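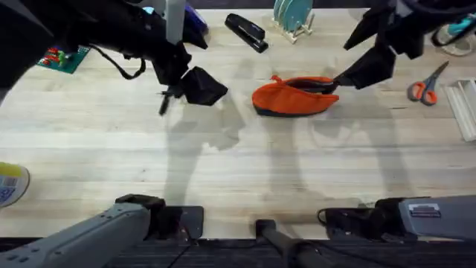 Fig. 4. Orange fabric pouch on tabletop.

4.2 Storing the Traltitz Tent Repair Kit

1. Close the glue tube and wipe the threads.
2. Fold unused patches once, adhesive side in.
3. Place the patches in the pouch first, then the tube.

CAUTION: Do not store the kit above 235 °F.

4. Press out excess air before closing the pouch.

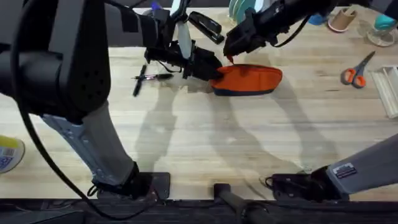
5. Store the pouch flat in a dry place. Replace the glue every July.

NOTE: Reorder patches as part 618 (pack of 10).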